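How to Run a Tea Tasting at Home

Posted in Kitchen and Table

I got hooked on tea tasting after a wet Saturday in Usley, when I ducked into a little shop to get out of the rain and came out with four paper bags and a very light wallet. Since then I've done a tasting every month or so, sometimes with friends and sometimes by myself in my slippers. You don't need special gear, and you don't need to know a thing about tea to begin with! If you can boil a kettle and tell a lemon from a mushroom by smell, you're ready.

What you'll need

Loose leaf tea, four or five kinds
A kettle (a thermometer helps if yours has no temperature setting)
A jug or teapot that holds 300 mL for each tea, or one pot you rinse between rounds
A fine strainer
Small plain cups
Kitchen scales
A notebook and a pencil
Water, and more of it than you think
Plain crackers

Choosing the teas

Pick a theme. It's tempting to grab one of everything, but a smoky black tea next to a delicate white is a bit like a brass band next to a lullaby, and the white loses every time. A few themes that have worked well at my place:

One kind, different growers. Four black teas from four regions is a great first tasting. They look nearly the same in the bag and taste wildly different in the cup.

Light to dark. Start with a white or green, move through an oolong or two, finish on a black. Everybody finds something they like in this one.

Cheap against dear. Put your everyday supermarket bags (cut open) up against something pricier and don't tell anyone which is which. I have picked the supermarket one as my favourite, more than once, and I stand by it.

Buy small amounts. Ten grams is heaps for an afternoon. My usual shop, Ackah Tea in Plivton, will weigh out as little as you ask for, and plenty of other loose leaf shops will too if you're friendly about it.

Getting the water right

If I could give you one tip it would be this: fix your water first. Our tap water is hard, and it puts a dull film on the surface of black tea and flattens anything green. A simple filter jug made such a difference that I made my whole family come and try it. Fill the kettle with fresh water each time and don't keep boiling the same lot over and over.

I set aside 1000 mL of filtered water just for drinking between teas, in its own jug, and it always goes.

For temperature, black teas like water straight off the boil. Oolongs are happy a little under that. Green tea is where people come unstuck. I brew mine at 76 degrees, which sounds fussy until you taste the same leaves done at a full boil, all bitter and grassy like a lawn mower catcher. With no thermometer, boil the kettle, pour the water into a cold jug, then into a second cold jug, and use it from there.

Setting up the table

A round table is lovely for this, because everyone can reach the middle and nobody is stuck down the far end. Keep candles, flowers and anything with a scent in another room, and go easy on the perfume that morning. You want good light too, as half the fun is comparing colours.

Sturdy cups beat fancy ones. If you can get cups that are white inside, you'll see the colour of the tea much better, but use what you have. Mine are a mixed bag from op shops.
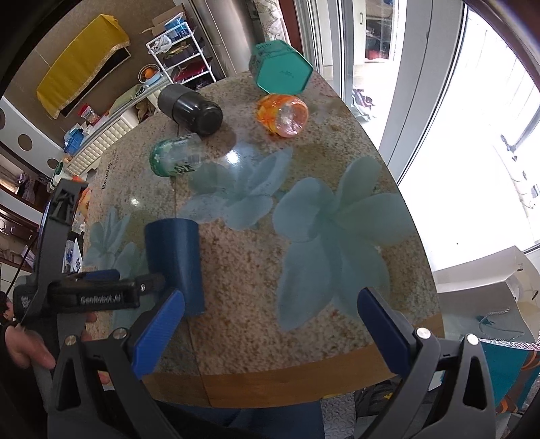

Brewing

1. Warm the pot with a splash of hot water and tip it out.

2. Weigh the leaves. Two grams for every 100 mL of water is a good place to start, so six grams for a 300 mL pot. A big fluffy white tea will look like far too much. Trust the scales!

3. Smell the dry leaves in the warm pot before you add any water. This is my favourite part. The leftover warmth wakes everything up, and you get raisins and toast and hay and all sorts.

4. Pour in the water and start a timer. Three minutes for black, two for green, three to four for oolong.

5. Strain the lot into a jug so it stops brewing, and share it out in small pours. Two or three mouthfuls each is enough.

6. Keep the wet leaves on a saucer and pass them round. They unfurl into whole leaves sometimes, stem and all, and the smell is completely different from the dry ones.

How to taste

Let it cool for a minute. Very hot tea tastes of hot. Then slurp, as loudly as you can stand to. Pulling in air with the tea spreads it across your whole mouth and carries the smell up the back of your nose, and you'll pick up flavours you'd miss with a polite sip. The first round always starts with giggling and by the third everybody sounds like a drain.

Ask yourself a few easy things. Does it feel thin, or thick like milk? Does it dry your tongue? Is there something left over after you swallow, and is it pleasant?

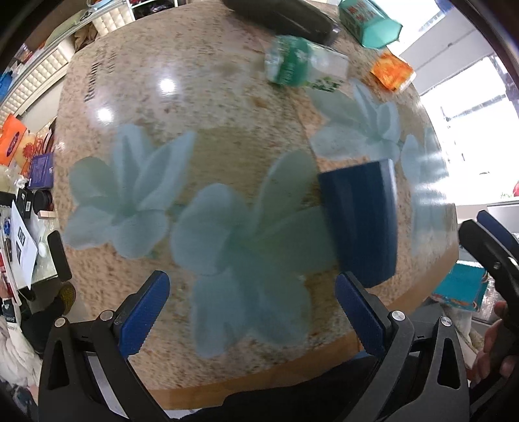
Write down whatever comes into your head, even when it seems silly. My notes on an oolong from Ovton Leaf read "warm peaches, clean laundry, Nan's biscuit tin", and I can taste it again just from reading that. Proper tasting words are fun to learn later on, but they can get in the way early, when you're hunting for "malty" and walking straight past "tastes like the crust off a loaf".

Have everyone write before anyone speaks. Once one person says "banana", the whole table tastes banana.

Going again with the same leaves

Don't throw the leaves out after one go. Good oolongs will give you three or four brews, each one different, and the second is often better than the first. Add thirty seconds each time. Blacks usually fade quickly, though I've had some hang on for a decent second cup.

Left with odds and ends afterwards? Put them all in a big jar of cold water, leave it in the fridge overnight and strain it in the morning. You'll never be able to make quite the same mix again, but with a slice of orange it's a cracking iced tea.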